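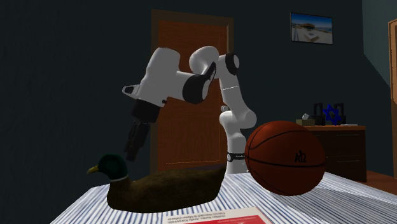 2019-07-23

Sim pick task, student group, second session on the Seridbridge scene set.

Objects on the cloth are the duck, the basketball and the book. Target is the duck. Base pose, table height and cloth unchanged from the last run so the numbers can be compared.

Pre-grasp pose now comes out over the back of the duck, just behind the head. Planner (Tallix, default settings) is asked for a point on the body centroid and gives us something well forward of it. Sze-wing Tam checked the mesh origin: it sits towards the breast, not at the centre of the bounding box. The offset has been typed into the object file by hand for now. Needs doing properly in the importer.

Approach angle: fingers come down with a slight lean to the left. Fine for the body, bad for the neck - if the target creeps any further forward the right approach is vertical or nothing. Have added a limit on tilt but not tested it with the book as target.

Batch from this morning, 2,000 attempts, duck only, random yaw:
lifted and held: 1,652
the rest: mostly slips off the back, some head contact, 9 with no plan found

The 9 all have the ball close to the base. Collision margin on the ball is set to the same value as on the column, so the arm has very little room to fold. Reduce the ball margin first, then rerun those seeds only.

Basketball as target: not worth a batch yet. Opening width is the problem, and Su's script reports a successful grasp whenever both fingers touch anything, so its figures can't be used. Su is to change the check to height above table after lift.

Texture on the duck makes no difference to the planner but it does to the Dandel detector. Mottled body found every time in the first 700 renders. Book missed when the cover is mostly out of view. Room light is low in this set; try one step brighter before blaming the detector.

To do
- importer origin fix (Sze-wing)
- grasp check (Su)
- ball margin, rerun failed seeds
- tilt limit with book
- copy April config into the shared folder, the one there is the old version

Log files are under the date, second folder. The first is a false start with gravity off and can be deleted.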